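Suchbegriff eingeben Suchen

Start Aktuelles Termine Laden & Lager Kontakt

Neues Regal, neue Ordnung

Mittwoch, 4. Februar 2026

So, ich melde mich mal wieder aus dem Lager! Seit dieser Woche wird bei uns im Nisaron umgeräumt, und ich muss sagen: Es wurde Zeit. Wer in den letzten Monaten bei uns etwas abgeholt hat, kennt die Stapel neben der Tür (und hat sich vermutlich mindestens einmal das Schienbein daran gestoßen). Im November haben wir beschlossen, dass die Kleinpackungen endlich einen festen Platz bekommen, und zwar auf niedrigen Regalen mit zwei Ebenen, cremefarben, mit schwarzen Metallbeinen. Ich wollte erst etwas Höheres, aber Gil-soo Maeng hat mich überredet, und inzwischen bin ich ganz froh darüber, man kommt von oben überall ran.

Die Aufteilung ist schnell erklärt. Unten stehen die grün-gelben Packungen in einer Reihe, oben liegt alles andere: die blaue, die petrolfarbene und die in Lila und Silber.

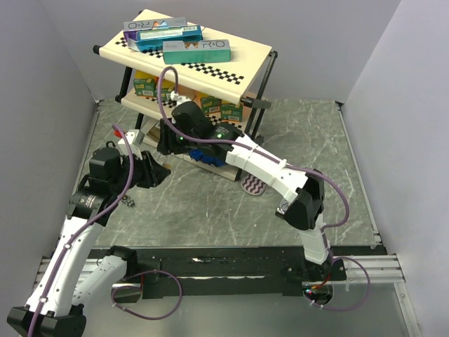

Über das Obere wird noch gestritten. Gil-soo möchte die Schachteln einzeln nebeneinander, ich finde, zwei dürfen ruhig übereinanderliegen, solange man an den Strichcode kommt. Mal sehen, wer sich durchsetzt! Bei den grün-gelben sind wir uns dagegen einig, die bleiben in der Reihe, sonst sucht man sich beim Nachzählen dumm und dämlich.

Insgesamt müssen 1189 Artikel umziehen, dafür haben wir 15 Regale bei Skiker bestellt. Die ersten sind aufgebaut, der Rest kommt nach und nach. Das Aufbauen geht wirklich flott, nur die Beine muss man beim ersten Mal nachziehen, sonst wackelt es (frag nicht, woher ich das weiß). Die großen Kartons von Guzmán bleiben vorerst, wo sie sind, die passen da sowieso nicht drauf.

Für euch ändert sich wenig. Abholungen laufen weiter über den Tresen, und wer bei Binen vorbestellt hat, bekommt seine Sachen wie gewohnt bei uns. Falls gerade mal etwas nicht auffindbar ist, bitte kurz Geduld, wir haben es dann bestimmt schon eingeräumt und nur noch nicht auf der Liste. Die neue Liste hänge ich aus, sobald das letzte Regal steht.

Abgelegt unter: Aus dem Lager, Umräumen, Regale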